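自己动手搭双臂工作台 第三讲讲义:框架、走线与软物抓取
2022年9月修订

上一讲结束时,大家手里应该已经有一副能站稳的框架和两条通了电的机械臂。这一讲开始好玩了:让两条臂在同一张桌子上合作,而且一上来就碰塑料袋。很多教程会从积木和方块入手,我们偏要先挑软的。袋子一会儿一个样,抓一次皱一次,同样的动作跑两遍结果可能完全不同,调起来特别有意思!

课前请准备:内六角扳手一套,十字螺丝刀,扎带,透明胶带,万用表,还有你自己的标定记录本。没有记录本的同学去工具柜旁边领一本,空白的A5就行。

一、框架与台面

框架用铝型材,立柱配横梁。型材的好处是哪里都能加东西,今天挂个网篮,明天换个相机支架,松两颗螺丝就能挪。台面选白色,杂物和污渍容易发现,做图像分割也省心。背后的墙面各组可以自己决定,贴墙纸、挂布都可以。花纹多的背景对识别是个考验,Dretano 这套练习台就故意留着花墙纸,用它练出来的模型搬到别人家客厅里也不容易发懵。

拧型材的顺序:先把所有角件虚拧上,量对角线,对角线差控制在3毫米以内再逐个拧紧。拧的时候对角走。有同学喜欢一口气把一边拧死,然后发现另一边的螺母怎么也滑不进槽里,只好全部拆掉重来。

导轨放在台面前沿,两条臂的底座都固定在上面。两底座的间距先按40厘米试装,跑一遍空载动作,看两边肘部会不会打架,再左右微调。调好以后在导轨上用记号笔画线,下次拆装照线放回去。

台面和导轨之间的缝隙很容易攒碎屑,塑料屑、剪下来的扎带头、线皮都会往里掉。每次开机前用刷子扫一遍。螺丝刀用完请放回工具盒,顺手搁在导轨边上的习惯要改,机械臂可不会绕着它走。

二、腕部相机

每条臂的手腕上装一只小相机,支架自己打印,文件在课程共享盘的 Testament 文件夹里。装好以后先不急着写程序,把夹爪开到最大,手动推着机械臂在桌上走一圈,盯着画面看。看上十分钟,你会对“机器人眼里的桌子”有完全不同的感觉。

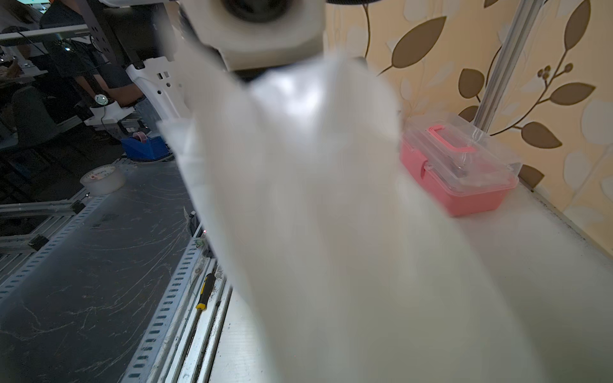
图1 腕部视角。白色半透明薄膜离镜头很近,已经虚焦;右侧的粉色收纳盒还能辨认。

近距离虚焦是腕部相机最常见的情况。薄膜贴近镜头时,画面中间一大块只剩柔柔的一片白,边缘在哪里、开口朝哪边,单靠这一路画面很难判断。处理办法有几种,各组可以自己挑:

把接近动作分成两段,第一段停在远处拍清楚,记下目标位置,第二段按记下的位置走,中间不再依赖腕部画面。

加一路固定相机,从上方或侧面看全局。腕部管细节,固定那一路管位置。后面的练习都按这种配置来讲。

用另一只手的腕部相机帮忙看。双臂的乐趣就在这里,左手被挡住的时候,右手往往看得很清楚。

曝光也要顺手调一调。薄膜半透明又反光,自动曝光会被它带着跑,一下亮一下暗。建议锁定曝光,以白色台面不过曝为准,数值写进记录本。

想一想:如果画面里只有收纳盒是清楚的,能不能借它来估计手腕此刻的大致朝向?盒子的提手和盖子边缘都是不错的直线特征。欢迎把你的想法带到下次课上来,草稿也行。

三、走线

线缆是自造机械臂最容易坏的地方。关节每转一次,线就弯一次,工坊里第一批线跑到3000次往返就有断芯的,外皮看上去好好的,一晃就掉线,查了整整一个晚上。

做法如下。线缆套波纹管,沿着连杆走,用扎带固定在连杆中段,关节处留出一段弧。弧的长度这样定:把关节转到两个极限位置,两头都不绷紧,也不会垂下来扫到桌面。扎带不要勒死,能塞进一张名片的松紧正好。末端剪平,毛刺会划手,也会勾袋子。

小电路板装在底座附近,指示灯朝外,方便随时看一眼有没有供电。板子下面垫绝缘片,框架可是金属的。红黑线的接头一定套热缩管,用电工胶布凑合的接头本课一律要求重做。

四、双手开袋练习

到了本讲的重头戏!目标说起来一句话:两只夹爪捏住塑料袋口,拉开,让里面的东西能放进去或者取出来。

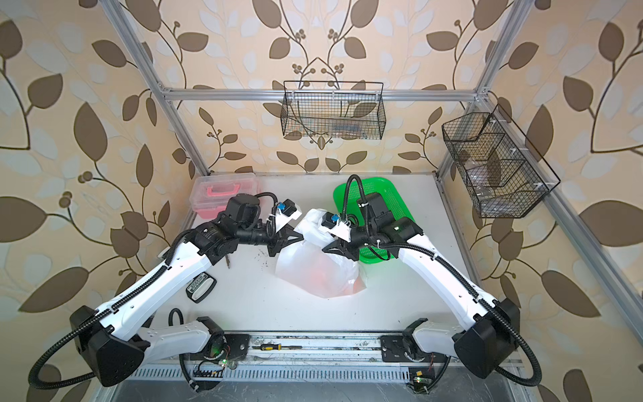 Mimside 共享工坊 机器人自造小组

练习时两只夹爪都要凑到袋口附近,间距很小,左右臂的坐标差一点点就会互相碰上。所以开练之前先做一次双臂对齐:两只夹爪分别去点桌面上同一个标记点,读出各自的坐标,差值写进配置文件。每次挪过底座都要重做。

桌上的布置尽量简单。收纳盒靠后放,篮子也靠后,把中间留给袋子。横梁和侧面立柱上可以挂黑色网篮,备用的瓶瓶罐罐往里一收,桌面就清爽了。要注意右臂往后伸的时候会越过篮子,路径规划里要把篮子的高度算进去,别只画一个底面的方框。

分步来做:

第一步,袋子里放一件有点分量的东西。空袋子太轻,夹爪一碰就跑,初学时很打击人。颜色鲜艳的内容物隔着半透明的袋子也能隐约看见,固定相机正好用它来定位袋底。

第二步,左手先捏。力度从最小值往上加,加到提起来不滑为止,记下数值。

第三步,右手从对面靠近,慢一点,速度设成平时的一半。碰到薄膜之后停下,看一眼两路腕部画面,再闭合。

第四步,两手向外移动很短的一段距离,停住,检查开口。薄膜常常是两层一起被捏住的,这种时候怎么拉都拉不开。松开右手,让左手轻轻搓一下,重新来。搓的动作写成一个单独的函数,以后翻书页、分纸巾都能用。

第五步,成功或失败都要保存记录。失败的数据特别宝贵,请不要删!给文件名加上一两个字的说明,比如“滑脱”“双层”“遮挡”,整理的时候会感谢自己。

五、费用参考

上一期 Bawa 小组把账目公开了,双臂台的框架、网篮、线材、扎带和打印耗材合计3338元,机械臂本体另算。型材是大头,可以找工坊的余料架碰碰运气,长度不够的用连接件接起来,放在不受力的横梁上没有问题。网篮和收纳盒用家里现成的就好。

六、安全

急停按钮放在伸手就能够到的位置,上电前先按一次,确认有效。

有人把手伸进框架时,另一个人不要碰键盘。同组的同学请出声确认,“我进去了”“我出来了”,说几次就习惯了。

长头发扎起来,宽袖口卷上去。

七、作业

1. 画出自己那套台子的走线图,标明扎带位置和弧段长度。
2. 完成双臂对齐,把坐标差值和测量过程抄进记录本,连续做几遍,看看数值稳不稳。
3. 录一段开袋过程,固定相机和腕部相机的画面都要有,时间戳对齐。开没开成都可以交。
4. 选做:把塑料袋换成布袋或者带抽绳的袋子,写一写夹爪力度要怎么改。

下一讲讲示教和回放,请把本讲的力度数值带来,我们会直接拿它当初始参数。夹爪垫片磨损的同学提前去打印机那边排队,软料打得慢。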